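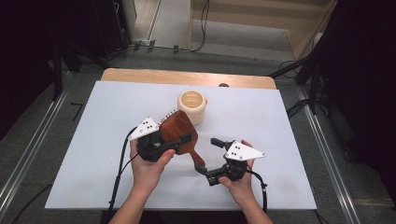

What is the difference between coupling and cohesion?

Coupling measures how much one module depends on the inside of another. Cohesion measures how closely the parts of a single module belong together. We want low coupling and high cohesion, and most of the refactoring in this unit trades a little of one for more of the other.

Handout 7: Modules and Dependencies
Instructor: Odair Guerra

Kinds of coupling, strongest first

Content coupling. One module changes the private data of another. In the Tumwood billing code, the report writer resets the invoice counter directly. Any change to the counter breaks the report.

Common coupling. Several modules read and write the same global. Drarnel keeps its tax table this way. Finding who changed a value means searching the whole program.

Control coupling. A caller passes a flag that tells the callee which path to take. Look for boolean parameters such as printInvoice(order, true). Usually this should be two methods.

Data coupling. Modules share only the values they need, passed as parameters.

Kinds of cohesion

Coincidental cohesion is the weakest. The usual sign is a class named Utils or Helper. The one in Tumwood is 835 lines long and holds date parsing, string padding and part of the login check.

Functional cohesion is the strongest. Every part of the module contributes to one task, and you can name the module after that task without using "and".

Worked case

OrderManager in Drarnel validates an order, saves it and emails the customer. Split it:

OrderValidator: checks fields and stock
OrderRepository: saves and loads
OrderNotifier: sends the message

A short OrderService calls the three in sequence. It depends on interfaces, so the notifier can be replaced with a stub in tests.

Note that the number of classes went up. Count the reasons each class has to change and compare that with the original.

Before Tuesday

Read chapter 2. Draw the dependency graph for the Tumwood report package and mark any cycles. Pick two classes with low cohesion and write a paragraph on how you would divide each one. Bring it on paper.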